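2025-06-18

**Kotirberg to open a 34-bed nursing and respite home in Purkemora**

I've been itching to send this one out for months, so forgive me if it gallops a bit. We've got the keys! Kotirberg's new home, Honorato House, opens its doors in Purkemora this summer, with 34 beds, a proper garden and (my favourite bit) six rooms kept just for respite stays.

I'm Chi-keung Lam and I'll be running the place. I started out as a night care assistant, and I've spent most of my working life in homes where families rang up begging for a week's break and we had to say no. When Kotirberg asked me in March what I'd want from a new home, respite was the first word out of my mouth.

We asked people locally too. We posted a questionnaire to 1,839 households and 676 came back, plenty of them with extra pages stapled on. People wanted visiting at any hour, food cooked on site and the same faces looking after Mum from one week to the next. So there are no set visiting times, we have our own kitchen, and each resident will have a small named team on days and nights.
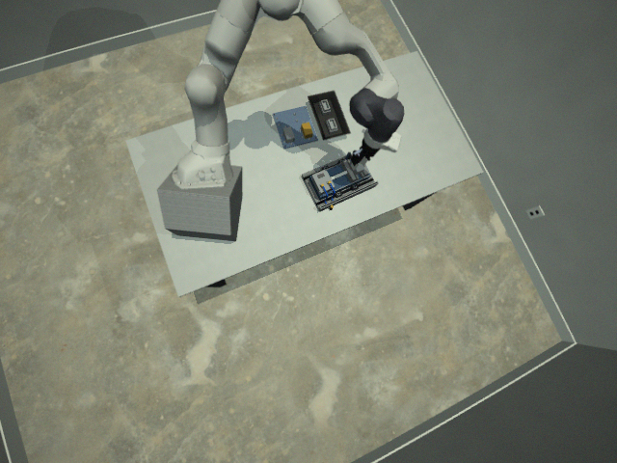
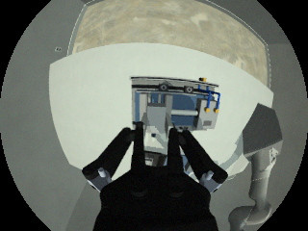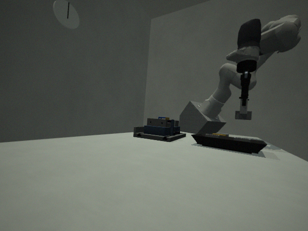
*Computer-rendered pictures. Free to use with this release.*

Now, staffing, as I know that's what reporters will ask me about. We've had 662 applications, and I've been reading them at the kitchen table with a lot of tea. Every new starter gets two full weeks of paid training before they work a shift on the floor, and there'll be a registered nurse in the building round the clock. Care records will be kept on Grendulico, the same system our other homes use, and families can ask to go through their relative's notes with us whenever they like.

Inspection reports will go up on the board by the front door, good or bad. I've worked in places where they lived in a drawer and I didn't like it.

We're taking names for respite stays now, and permanent places will follow once the first residents have settled in. If you'd like to look round, ring the Kotirberg office and ask for me. Bring your gran, bring awkward questions, and do stay for lunch!

**Press contact:** Chi-keung Lam, home manager, Honorato House, Purkemora. Interviews by phone or in person, mornings are best.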